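3 min read

Dear Rawan, your grant has kept us busy since August, and I'm happy to say the security evenings at Cullthorpe are finally on solid feet. We set up the practice network (two nights of swearing at switches, but it held!) and ran three workshops on it.
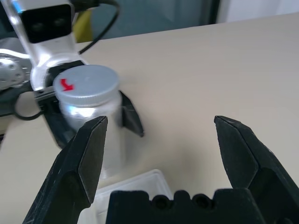
Bilal Karaki taught the one on phishing, and people stayed until 10 talking about passwords.

We've spent 2000 so far, mostly on switches and cabling.
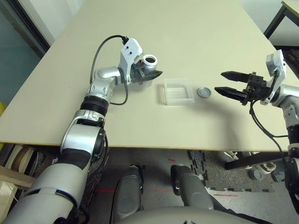 Kobina Osei wrote afterwards that he'd like a slower session on firewalls, and we've put it down for a Saturday.

We use cookies to improve your visit. Accept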